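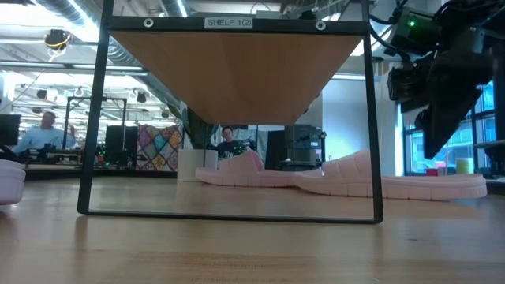

Lestulstead, April

Sandals onto shelf task, wrist cam or fixed cam?
Esperanza Villanueva
Trying to redo the Bokcombe result at our end. They trained on 379 demos, I've got 111 so far. Policy with both cameras does worse than fixed cam alone, which is the oposite of what the writeup says. Same learning rate, same colour settings. Anyone seen this?

Nuria Gallardo
Yep, had this. Check your timestamps first. Our wrist stream was lagging 80 ms behind the arm and the policy learned to close late. 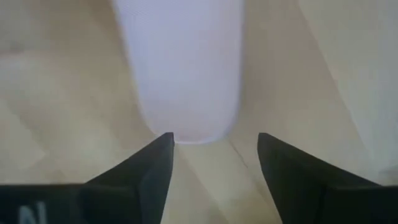
Fix that before you collect any more. Also pale stuff on pale wood is rough up close, so lock the exposure on the wrist cam and retrain from scratch, don't fine tune the old one. Ran 2 seeds after that and both cameras came out ahead. Not by heaps.

Aguirre
just get more demos mate

Bulia
What Nuria said re lag. Would also try dropping the fixed view at random in training, theres a bit on it in the Bokcombe appendix. Haven't tried it on footwear.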